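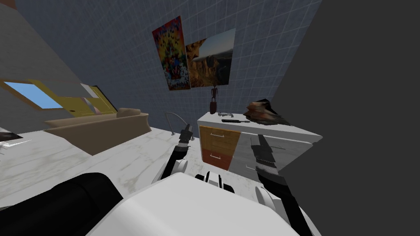

So I finally got the drawer task to run all the way through in the simulator last night, and I'm still a little giddy about it! If you've been reading along since April you know the planner and I have not been friends.

The trouble was never the reaching. Both arms could get up to the dresser fine. What kept failing was the choice of arm. My planner scored each one by straight-line distance from gripper to handle, so it would happily pick the right arm for the orange drawer on the left, swing the forearm over the front of the cabinet and then give up 200 steps later with the elbow jammed. Harish Kamath looked at my logs and asked why I wasn't just planning for both arms and keeping the cheaper path. Um. Good question, Harish.

That's what it does now. It takes longer (680 ms a query on my old desktop, which I can live with) but the paths look so much calmer. I also quit treating everything on top of the dresser as one big box. The vase gets its own collision shape now, a skinny one, and so does the lumpy brown thing at the back - that one's mesh is a mess and I ended up wrapping it in a convex hull and moving on with my life.

Numbers, for those who like them: 2,729 random starts, 517 failures. Most of those are the lower drawer, the reddish one, where the wrist runs out of room. Bindu Salian thinks I should let the base shuffle back before the pull. I've got a branch going for that, but the base controller and the arm controller both want to own the clock, so that's my weekend.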